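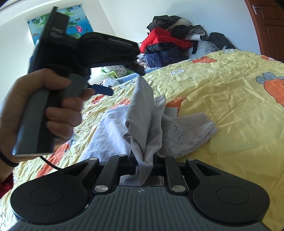

Honinik asks users of the Promby hand-held gripper to stop and check the trigger

Affected units may keep hold of clothing after being told to let go

7th January — Honinik is asking everyone who uses the Promby hand-held gripper to stop work and check the trigger return before picking up another garment. The company has found a fault that can leave the jaws closed after the trigger is released. For a gripper, this is half the job.

The Promby is used in pairs, one in each hand, to record how people handle clothes and bedding so that robots can later be taught to do the same. Honinik had 30 units out with home recording teams in the first days of January. Nine have shown the fault. No one has been hurt. One cardigan has been retired from service, and its owner has been paid for it.

The cause is a return spring supplied to a revised drawing by Dellum, our parts partner. The drawing was ours, and so was the mistake in it. The new spring is slightly weaker than the old one, a change that made the trigger pleasantly light in the hand and was praised by everyone who tried it in the office, where the test object was a foam block. Foam blocks don't bunch up. Cotton does, and lace trim does so with real commitment. 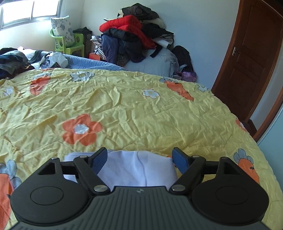 "We tested the grip very thoroughly," said Shuzhen Cui, head of product safety at Honinik. "We should have spent as long on the letting go."

Recordings made with affected units are also under review. In several of them the operator can be seen shaking the gripper to free a sleeve. Tetteh, the software team that trains on the material, has put these sessions aside before a robot picks up the habit.

What users should do

Close the jaws on a folded cloth and release the trigger slowly. The jaws should open fully without help. Repeat this 21 times, as the fault tends to show up late. If the jaws stick even once, switch off the unit and put it back in its case. Do not pry the fingers apart while the power is on, and please do not oil the spring. Two people have tried this, and we now have two oily grippers that stick.

Replacement springs will be fitted free of charge. Repairs take 3 working days from the time a unit reaches us, and we pay shipping both ways.

"I had a pillowcase stuck in mine for most of a morning," said Yaa Abubakari, a recording operator. "I got quite a lot done with the other hand."
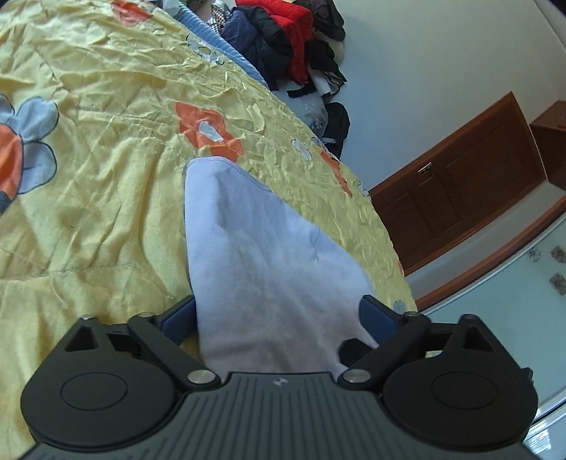 Hand-held gripper with blue fingertip pads on either side of a white cloth.

Press contact: Edmund Stępień, Honinik
Returns and repairs: Aba Darko, Honinik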